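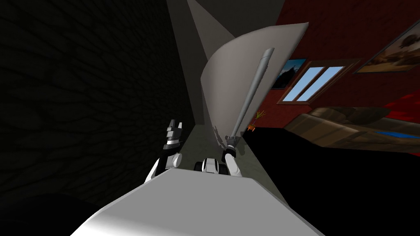
Utstead Shared Workshop
Pre-Operation Inspection Checklist: Two-Arm Mobile Robot, "Kallik" Build
Inspection date: 9 July 2021
Inspector: Tyra Hovland
Builder present: Florante Lumanlan
Reviewed by: Ronja Viklund

Scope
This inspection covers the simulation stage and the first powered test of the physical base. Arms are not to be powered on the physical unit until all items marked Open have been closed and initialed.

Section A. Simulation stage

A1. Both arms and both grippers present in the model. Pass.

A2. Gripper contact with rod. Pass with comment.
Comment: The right gripper meets the rod at its lower end, with the rod lying against the curved panel. Contact between rod and panel is to be logged as a collision event. The present script does not log it.

A3. Idle arm position. Open.
Comment: The left gripper points upward with its fingers open while the right arm is at the rod. The builder is asked to define a parked position for whichever arm is not in use.

A4. Passage clearance. Open.
Comment: The passage ahead of the robot is narrow. Required clearance is 200 mm on each side of the body with the arms raised. Please supply the measured value from the model.

A5. Viewpoint leveling. Open.
Comment: The floor and wall of the room on the right appear tilted in the rendered view. Confirm whether the viewpoint or the room model is at fault before any distances are taken from it.

A6. Run log complete. Pass.
Comment: 758 runs recorded since May. Runs ended by the operator must be labeled as such – several are blank.

Section B. Physical base

B1. Emergency stop reachable from both sides of the bench. Pass.

B2. Battery enclosure closed and strapped. Fail.
Comment: One strap missing. Replacement to be fitted before the next charge. Charging is permitted in the Sjöberg bay only.

B3. Wheel fasteners tightened and paint-marked. Pass.

B4. Base speed limit set in firmware. Pass.
Comment: Set to 210 mm per second. Changes require the signature of Giuliana Apaza.

B5. Motor controller fuse rating matches wiring sheet. Pass.
Comment: The sheet still carries the old project name, Prostero. Correct at next printing.

Section C. Work area

C1. Floor tape in place, 2000 mm from the base on all sides. Pass.

C2. Eye protection available at the entrance. Pass.

C3. Second person assigned for powered tests. Pass.
Comment: Maj-Britt Björklund is assigned – the builder may not test alone.

Result
Base: not released, pending B2.
Arms: not released, pending A3, A4 and A5.
Re-inspection is to be requested in writing by the builder.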